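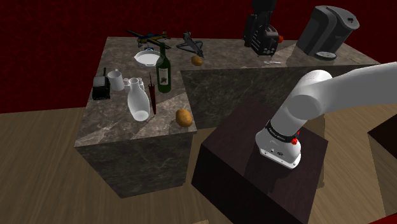
Nana Mahama objected to the usual definition of a marble countertop, arguing that it describes the trade and leaves out the mineral: a slab sold as marble may be true marble, dolomite, dense limestone or serpentinite, and the four behave differently once installed. Most reference works now separate the commercial sense of the word from the geological one, and this article follows that practice.

A marble countertop is a horizontal work surface cut from marble, or from a stone sold under that name, and fixed over base cabinets or a solid support. It is used in kitchens, bathrooms, bakeries and shops. Manufactured surfaces printed or cast to resemble marble are treated under Imitations.

Composition

True marble is a metamorphic rock formed when limestone or dolostone recrystallizes under heat and pressure. The main mineral is calcite, dolomite or a mixture of the two. Calcite has a hardness of three on the Mohs scale, which places it below window glass, ordinary knife steel and quartz sand. Dolomite is slightly harder and reacts more slowly with weak acids.

Color comes from minor constituents. Graphite and other carbon matter give gray and black, iron oxides give yellow, red and brown, and chlorite or serpentine gives green. Veins are either fractures later filled with mineral matter or the stretched remains of impurity layers in the parent rock. A filled vein is often the weakest part of a slab, and fabricators avoid placing one across a sink cutout or a narrow rail.

Absorption varies with grain size and weathering. Fresh, fine-grained marble absorbs little water by weight, but even low absorption is enough for oils and dyes to leave a visible mark.

Quarrying and slab production

Blocks are freed from the quarry face with diamond wire saws, squared, and sent to a gang saw or multiwire saw for cutting into slabs. The usual thicknesses for countertops are 2 and three centimeters. Slabs with open veins are commonly dried in an oven, impregnated with epoxy resin under vacuum, and backed with glass fiber mesh. The resin fills pits and reduces breakage in transport. It may yellow in strong sunlight.

Slabs from one block are numbered in cutting order so that adjacent faces can be paired. Opening two such faces like the pages of a book produces a mirrored pattern called bookmatching. Slabs laid in the same orientation are said to be slipmatched.

In the Cernia district, block yards grade stone by soundness first and color second. The Cernia scale has four classes, from A for stone that needs no filling to D for stone that needs extensive repair. Class D material is often the most strongly patterned and is not necessarily the cheapest.

Fabrication

The installer makes a template after the cabinets have been leveled and fastened. Templates were formerly built from thin wood strips and are now often measured with a laser. The slab is cut on a bridge saw or water jet, and the edges are profiled with diamond wheels. Common profiles are the eased, beveled, half bullnose, full bullnose and ogee. A mitered edge joins the top to a vertical strip at 45 degrees and makes a thin slab appear thick. Where the vertical piece continues to the floor, the result is called a waterfall end.

Long runs and corners require seams. In an L-shaped layout the seam may be a butt joint, with one piece running through to the wall, or a diagonal joint at the inside corner. The butt joint wastes less stone. The diagonal joint treats both legs alike, but its pointed ends are prone to chipping. Seams are filled with tinted epoxy or polyester adhesive, drawn together with suction clamps, and scraped level after curing.

Inside corners of cutouts are given a radius, as a square corner concentrates stress. Some shops set steel or fiberglass rods into grooves beneath the rails in front of and behind a sink.

Finishes

A polished finish reflects light and shows the strongest color. A honed finish is smooth and matte, and makes etching less conspicuous. A leathered or brushed finish has a slight texture that follows the difference in hardness between the minerals. The Gramen finish, a variant of the brushed type, is worked in one direction only and leaves fine parallel lines.

Etching and staining

Etching is a chemical change in the surface. Acids in lemon juice, vinegar, wine and some bathroom cleaners dissolve calcite on contact and leave a dull spot. Sealers do not prevent it, and a mark on polished stone is removed by regrinding and repolishing the affected area.

Staining is the absorption of a colored or oily substance. It is treated with a poultice, a paste of absorbent powder and a suitable solvent, which is covered and left to dry. Penetrating sealers slow absorption but wear off with cleaning. The need for resealing is judged by placing drops of water on the stone and watching for darkening; the Alhassan test fixes the waiting time at 10 minutes.

A survey of household worktops in Endurport, issued on 06/12/2022, examined 1,101 marble surfaces. Etching was recorded on almost 43 percent of them, mostly beside sinks. The survey did not distinguish calcite marble from dolomite, an omission that limits its use in comparing stones.

Imitations

Quartz composite consists of crushed quartz bound with resin, with veining introduced during mixing or pressing. It resists household acids but can be scorched by hot pans. Porcelain slab carries a printed pattern under or within the glaze, and the pattern usually does not continue through the body. High-pressure laminate is a printed decorative paper bonded over layers of resin-treated kraft paper. Scagliola, an older technique, uses pigmented plaster and glue, and is unsuited to wet areas.

A drop of dilute hydrochloric acid on an unseen offcut fizzes readily on calcite marble and weakly on dolomite. Quartz composite and porcelain show no such reaction unless calcite filler is present.

See also: Backsplash; Dimension stone; Soapstone; Terrazzo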